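Kamisent Grip Comparison: Shirts on a Bed

Data card, version 2

Summary
This set compares hand-held grippers on one household task, handling a shirt on a bed. Each episode has a head camera view and a gripper camera view. There are over 700 episodes.

Head camera
Good for the overall layout of the garment. The jaws often drop out of view when the hands are low.
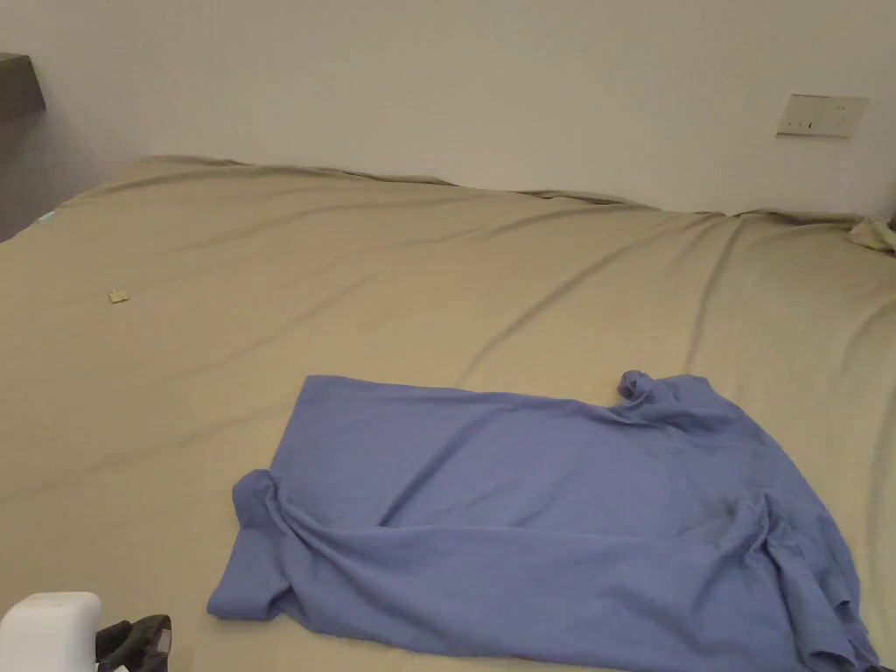

Gripper camera
Wide lens with dark corners and strong bending at the edges. Use it to check finger contact. It also shows both tools when the operator stretches the cloth between them. No undistortion has been applied.
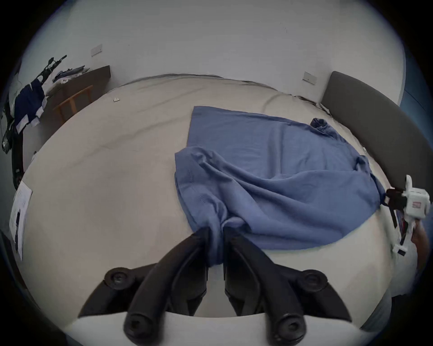 Known problems
- Blue cloth hides its own folds in flat light, so fold labels are less reliable than corner labels.
- The fitted sheet wrinkles too. The Orkton controller log sometimes marks a sheet pinch as a grasp.
- When the garment is close to the operator, the head view shows only the top of it.
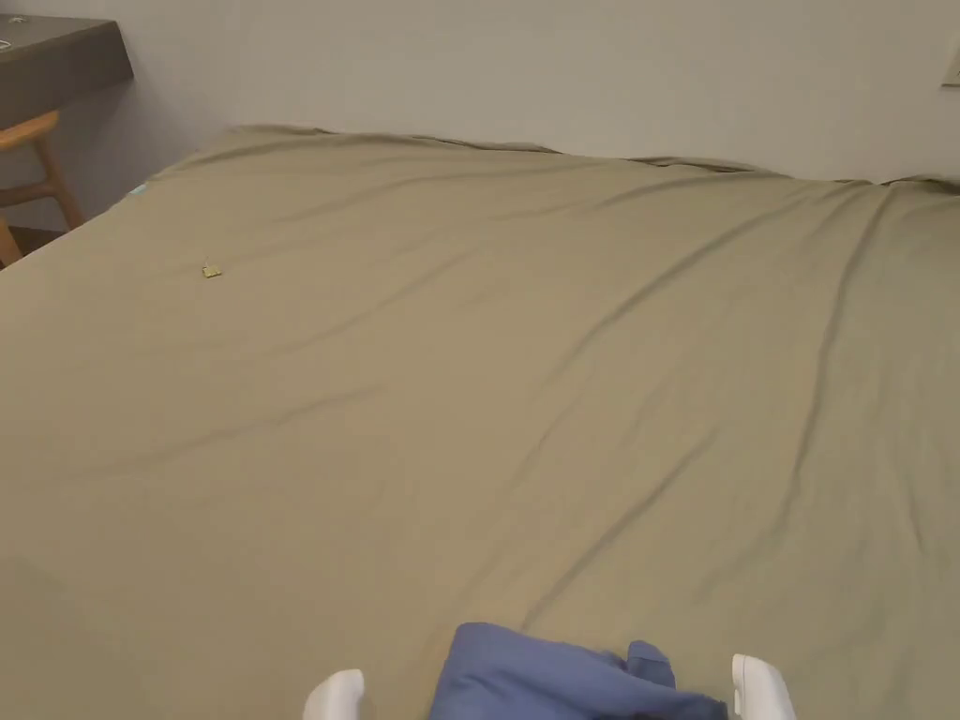
Episodes with a dropped log are kept and marked "partial". Leave them out when comparing closing times. The Brincombe split holds back 20 episodes for testing; please don't train on it.

Contact
Ng lab, data desk. The next release is planned for December.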